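Automation and Job Content at a Small Parts Packing Site
Student project report, Work and Technology course
Submitted October 26, 2023
Authors: Wulan Pangaribuan, Gilang Osman

1. Purpose

The project examined what happens to the jobs of packing staff when a company automates part of its handling work. The site was the Bendmont warehouse of Gestberg, a supplier of replacement parts for household appliances. Gestberg has used conveyor sorting for several years. The current change is different in kind: picking and placing of mixed small items, so far done entirely by hand, is being moved in steps to robot arms supplied by Flarov.

The question was limited to job content: which tasks people do, in what order, and who decides how they are done. Wages and headcount were outside the scope, although both came up in the interviews and are mentioned where they affected the answers.

2. Method

Fifteen employees were interviewed, each for 20 to 40 minutes. The group covered packers, shift leads, and maintenance staff. Two full shifts were observed in the packing hall, and further time was spent in the office area where demonstration work is done. We also read the task sheets for the packing stations before and after the change.

Interviews were not recorded. Notes were typed up the same day and checked by the person interviewed. Two people asked for parts of their notes to be removed, and those parts are not used.

3. The work before the change

A packing station was run by one person. The task sheet listed six steps: take the tote, check the order slip, pick the items, wrap, box, and label. The order of the steps was fixed on paper but not in practice. Most packers wrapped fragile items first and left flat items for last, as this made the box easier to close. Shift leads knew about this and did not object.

Rotation between stations took place every 90 minutes. Packers could swap by agreement.

4. The work after the change

At the converted stations an arm picks and places the items. The person at the station checks the order slip, clears failed picks, wraps, and closes the box. The pick step and the decision about item order have moved to the machine. The label step is done by a printer on the line.

Three effects were seen.

Pace. The arm works at a steady rate that is slower than an experienced packer but does not vary. Packers described long stretches of waiting broken by short periods of clearing several faults in a row. Most of those interviewed found this more tiring than packing, even though the lifting load is lower.

Swapping. Agreed swaps have mostly ended. Clearing faults requires a sign-off that only part of the staff has, so the shift lead now sets the rotation.

Fault knowledge. Packers at the converted stations can say in advance which items will fail. Thin rubber seals and clear bags were named most often. There is no field for this in the fault log, which records only the time and the station number. The information is passed on by word of mouth at shift change.

5. Demonstration work

A new task has been created alongside the converted stations. The Flarov arms are trained on examples of handling done by people. Packers are released from the line to produce these examples, using a pair of hand-held grippers that take the place of the fingers. The work is assigned for half a shift at a time.

The task sheet for demonstration work is one page long. It covers how to put the equipment on, how to start and stop a take, and what to do when an item is dropped. It does not say how an item should be picked up. This is left to the packer, and it is the reason experienced staff were asked first.

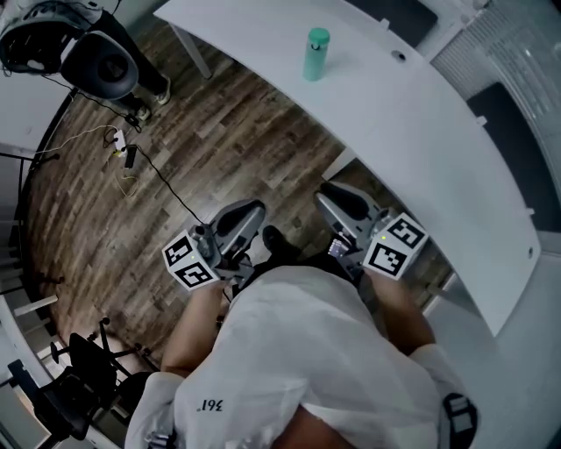 Gilang Osman put a different view in the review meeting, that the draft treated demonstration work as a gain for the packers when half the notes said otherwise. The skill being used is the old one, he argued, and once enough examples exist the task ends, while the converted stations stay. He asked for the section to state this plainly.

The notes support both readings. Packers said the demonstration work was more varied than the converted stations and that their judgment was asked for. Several also said that they were handing over what they knew and had not been told for how long they would be needed. No end date for the task was given to staff in writing.

Physical load was raised as a separate point. A hand-held gripper keeps the hand closed around a handle, and the arms are often held out in front of the body. Packers who had done the task for more than a few sessions reported sore forearms. Demonstration work is not part of the site's ergonomic review, which covers the packing stations only.

6. Limits

The site was visited over a short period, and only eight stations had been converted. Effects that depend on the full line being changed could not be studied. Staff who had left before the project started were not reached. The interview with Khoo, the firm that installed the conveyor system, was canceled and could not be moved to another date.

7. Recommendations to the site

Add a free text field to the fault log so that item types can be entered by the person clearing the fault.

Open the fault sign-off to all packers, so that swaps by agreement are possible again.

Include demonstration work in the ergonomic review and set a maximum length for a session.

Give staff a written statement of how long demonstration work is planned to last and which station they return to afterward.

Gestberg has received a copy of the report. The first recommendation was under discussion with Flarov when the text was closed; no reply had been received on the other points.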